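The Fixing Table: a talk about small repairs at home
Speaker notes, Ruoxi Song
Bernemton Library, upstairs room
Version of 2020-08-31

Before starting

Lights at the back stay on so people can write. Bring the tray with the screwdrivers, the dead lamp plug, the battery tester and the jam jar. Ask the front row if they can hear me. Don't stand in front of the screen (I did this for the whole first half in Brinthorpe and a lady had to wave).

Opening

Good evening! Thank you for coming out to hear a person talk about screws.

Start with the story of the Lundano kettle. I moved into the flat in Lundano with one screwdriver, a butter knife and a great deal of confidence. The base of the kettle was rattling, so I turned it over, used the butter knife, slipped, and took a chunk out of the worktop. You could hear me two floors down. The kettle still rattled. Hold up the butter knife. It's the same one and it still has the bend in it.

Then go straight to the question: who has something at home right now that has been waiting more than a month for one screw, one battery or one little wire pushed back in? Wait for hands. There are always so many hands! At Brinthorpe we had almost 100 people in the room and I think I saw three who kept theirs down, and one of those was holding a coffee.

That's what tonight is about. I don't mean big repairs. I mean the things you could clear up before supper if the tools were already out and there was a flat surface to work on.

Part one: the surface

Any table will do. Mine at home is the kitchen table with a folded towel on it. Please use the towel. It stops things rolling and it keeps the plastic from getting scratched when you lean on it.

A word about dark, shiny tops, the kind with a marble pattern. I love how they look and I find them maddening to work on. Light streaks everywhere, so a small silver screw can lie there in plain view and you'll look straight past it. If that's your table, put down a towel in one plain color, and keep a bowl within reach. Every screw goes into the bowl the moment it comes out. Say this twice. People laugh the first time and write it down the second time.

Lamp on the left if you're right-handed, on the right if you're left-handed, so your own hand doesn't throw a shadow over the work.

(Drink some water. I talk too fast in this part.)

Part two: the screwdriver

If you buy a single thing after tonight, make it one decent screwdriver with a handle that fills your palm. Pass the tray around now and let people hold them. Ask which feels best. They will disagree, and they're all right, because hands are different sizes.

I'm very fond of the ones with a fat handle in a loud color. Yellow, orange, whatever you can spot from across the room. It sounds silly until you've hunted for a black handle on a black surface.

The main thing to get across is upright. Keep the shaft in line with the screw and push down before you turn. Nearly every chewed-up screw head I've been handed was turned at a slant by somebody in a hurry, often me. With small plastic parts this matters even more, as the plastic gives long before the metal does. Turn until it's snug, then stop. Your wrist wants to give it one more twist. Don't listen to it!

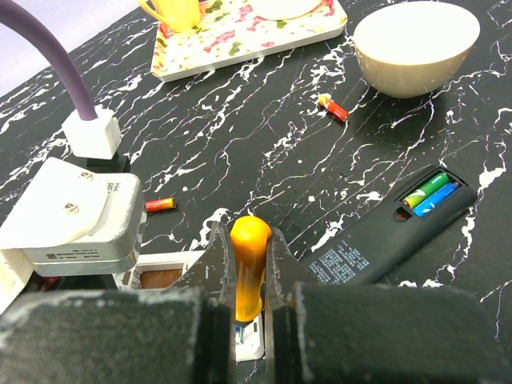
Unplug before you open. I put this on its own card so that I can't skip it. Switching off at the wall doesn't count and neither does switching off the power strip. Pull the plug out and lay it on the table where you can see it. I want you to be able to look over and see the plug, loose, every time you pick the screwdriver up.

And know where to stop. If the repair involves the inside of an adapter, a power strip or anything that connects to the wall, it goes to somebody trained. Power strips are cheap. If one is cracked, scorched or has a socket that grips loosely, take it out of use. I don't open them and I'm not going to show you how.

What we can do tonight, and happily: battery doors, toy covers, loose knobs, clock backs, wobbly drawer handles, the remote control that only works if you squeeze it.

Demo: remote control. Ask for a helper. Let the helper do the turning. It takes 90 seconds if I keep my hands off, and longer if I help. Clean the contacts with the pencil eraser, blow off the crumbs, close it up. If it doesn't work the first time, swap the batteries around and carry on talking.

If someone asks about magnetic tips: yes, I like them, especially for screws down a deep hole. Keep them away from the hearing aids on the tray if Zhiqiang has brought his box.

Story if there's time: Zhiqiang Tang and the cuckoo clock. He had it in pieces on the table when his in-laws arrived for lunch, and they ate around it. The clock runs eleven minutes fast to this day and he sets his watch by it.

Break, ten minutes. Tea is by the window. Please don't put cups on the tool tray.
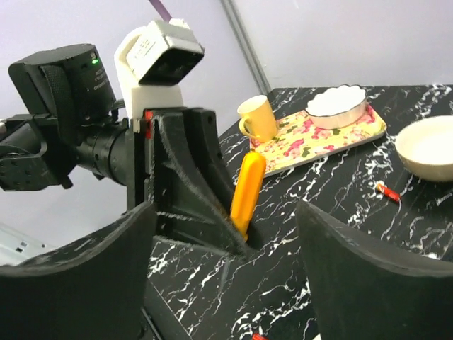

Part three: toys, batteries and the rest of the box

Welcome back! Did anyone eat the ginger cookies? Good.

I want to talk about play food for a minute, because somebody always asks and because I adore it. If there are small children in your life, their toys end up on the fixing table along with everything else. It starts with one cracked thing and soon there's a whole plastic lunch among the tools. The bright colors are lovely to have around, and they make kids want to come and look at what you're doing. Let them. Give them a solid toy to hold while you work on the one with the batteries.

Batteries, though, go well out of their reach. Loose ones too. Especially loose ones! The tiny round ones are the worst, and if a child swallows one you go straight for emergency help. Slow down for this bit and look up from the page.

Now, sorting. Most of us have a drawer where live and dead batteries lie together like old friends. Mine did for years. This is my whole system:

New ones stay in the packet until the minute they're needed.
Used ones that still have some life go in the jam jar, after the tester.
Dead ones go in a paper bag by the front door, with tape over the ends.
The bag leaves the house when I do the shopping.

Hold up the jam jar. Shake it once for the noise, not near the microphone.

Show the tester. Green is good, yellow will run a wall clock for ages, red goes in the bag. Don't mix an old one with a new one in the same toy. The old one drags the new one down and may leak, and then you're scraping crust off a spring with a cotton swab and vinegar. (If asked: vinegar for ordinary alkaline ones, gloves on, wipe, dry it well.)

Part four: putting it away

I used to skip this section. Then I got a letter after the May talk from a man who'd bought everything I mentioned and now couldn't eat at his own table. Fair enough!

So, a shoebox. One shoebox, lid on, and it holds the screwdriver, the tester, the towel, the bowl, tape, the eraser and a small flashlight. When it won't close, something has to come out. The box lives on a shelf you can reach without a chair.

Leave half-done jobs in a tray with their screws taped to a piece of paper and a note of what came from where. Draw it if you can't name it. My notes say things like "long one, near the smiley hole," and I have never once regretted writing them.

Questions

Likely ones: glue (depends on the plastic, try a hidden spot), stripped screws (rubber band between the driver and the head), where to learn wiring (evening course at Brinthorpe, ask me for the sheet).

Thank the library for the room and the tea. Remind people that the tray has to come back with all its screwdrivers in it. Lamp off, towel in the bag, butter knife in the bag.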